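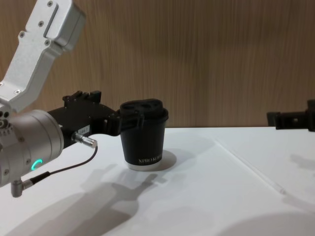 Two-arm teleop: hold with one arm, or set the cup down first?

Reading time: 3 min

skeline_bench
Question for anyone recording demos by remote control with two arms. My task is a paper cup with a lid on. The left arm grips it, then the right arm takes over and moves it to the other side of the table. I drive both arms from a pair of Nondach handles.

I grip high, just under the lid, with the base of the cup on the table. I keep the left closed while I bring the right one in. Out of 20 takes I threw away 7, nearly all because the wall of the cup buckled when both grippers were on it. Should I let go with the left before the right closes?

tomcat_axis
Yes. Let go first. The table is holding the cup up, so you don't need two grippers on it. You are teaching the policy a squeeze it will copy.

plainwasher
Disagree. If you let go first you have recorded two separate picks, and the handover is gone. If the task is a handover, both have to be closed for a moment. Keep it short and lower the grip force on the left as the right makes contact.

tomcat_axis
It's a paper cup on a table. Why does it need to be a handover?

skeline_bench
Because the next task is the same thing in the air. I wanted the demos to carry over.

gorki_user
Are you set on the grip height? Under the lid is the stiffest part of a paper cup, so I'd stay there with the left. But then the right has to go lower, where the wall is soft. We had that on our Gorkimar setup and ended up with the left low and the right high. The right is the one that travels, so it gets the good spot.

plainwasher
That works if your left fingers can get low without the housing touching the table. Check before you record a full set.

mirelle_k
Has anyone done this one by hand guiding? I moved the arms directly for a similar task and buckled far fewer cups. You feel the contact. With the handles you only see it.

tomcat_axis
Hand guiding two arms takes two people, and your hands end up in the camera view. I gave up on it.

mirelle_k
I do it in two passes and replay the first arm while I guide the second. Slow, but the data is clean. Sandu can play back one arm while the other is free, if you have it.

plainwasher
Replay means the first arm never reacts to the second. For a handover that is the part I'd want to keep.

skeline_bench
Tried left low, right high this afternoon. The housing clears. I lost 3 out of 20, and two of those were me closing too fast. Both grippers stay closed for under a second now. I'll keep the handover in for this set and record a let-go-first set for comparison.

tomcat_axis
Fair enough. Post both. Same starting spot for the cup, please, or the numbers won't mean much.

gorki_user
Also swap the cup after every bad take. Once the wall has a crease it folds in the same place the next time.

skeline_bench
Will do. I was reusing them – that may explain a few of the 7.

Related threads
Grip force scaling on Nondach handles
Sandu playback drifts on long takes
Lids popping off during pick and place
How many demos before the first training run?

Contact the moderators | © Skeline Users Forum | Back to top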